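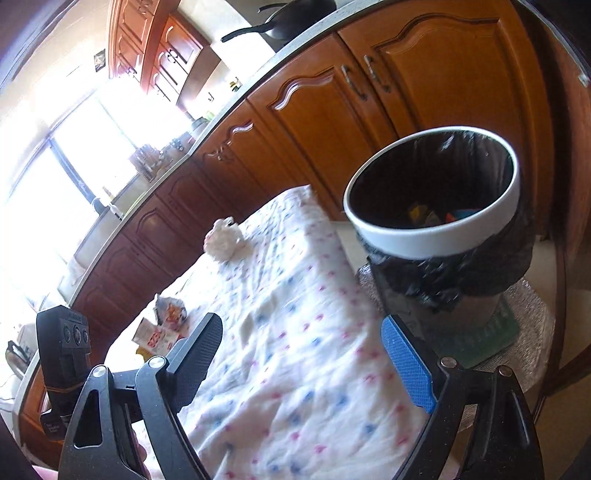

Clearing the table: crumpled litter, one lined bin.

The question put to this blog most often is whether a machine can yet be trusted with ordinary household chores. My answer for some time was a general one, and general answers on this subject have little value. I have therefore chosen to consider a single task, the removal of litter from a table to a bin, and to set down what it asks of a machine.

The task is a modest one. A child can be taught it in an afternoon. It requires no heat, no blade and no great strength, and the distance from the table to the bin may be no more than a short reach. If household automation is close at hand, work of this kind should be among the first to be handed over.

The difficulty begins with the litter itself. A crumpled wrapper has no fixed shape. It gives way under the grip, and the part that is held may not be the part that carries the weight. A flat packet is harder still, as a two-jawed gripper must find an edge to close upon, and on a soft tablecloth it is quite likely to take up a fold of the cloth as well. A person feels this at once and lets go. Many machines continue the lift.

Pale tissue on a pale cloth presents a second problem. In July I corresponded with Shobha Thevar, who tests picking systems for Thampi, a small supplier of packing equipment. She reported that in her own trials a machine completed 39 of 40 pickups with rigid cartons. She then substituted crumpled film and stopped the trial early. Her firm continues to assign that station to a person, and she expects no change in the near term.

The bin deserves equal attention. A black liner is shiny in one place and very dark in another, and its depth is not easily judged by a camera. Light wrapping also clings. A machine may open its jaws over the bin, record the task as complete, and return to the table with the wrapper still attached to one pad.

There remains the matter of judgment. Rosalinda Tan, a reader of this blog, wrote to ask how a machine would know that a packet was empty. I have no satisfactory reply to offer her. In my own household, a folded receipt and a sweet wrapper may lie side by side for days, and only one of them is rubbish.

My present view is that a machine can perform this chore under supervision, on a table it has been prepared for, and with some patience on the part of the owner. I would not leave the house while it worked. Floors are a different case — the vacuum models have earned their place — and I intend to take up laundry next, beginning with socks.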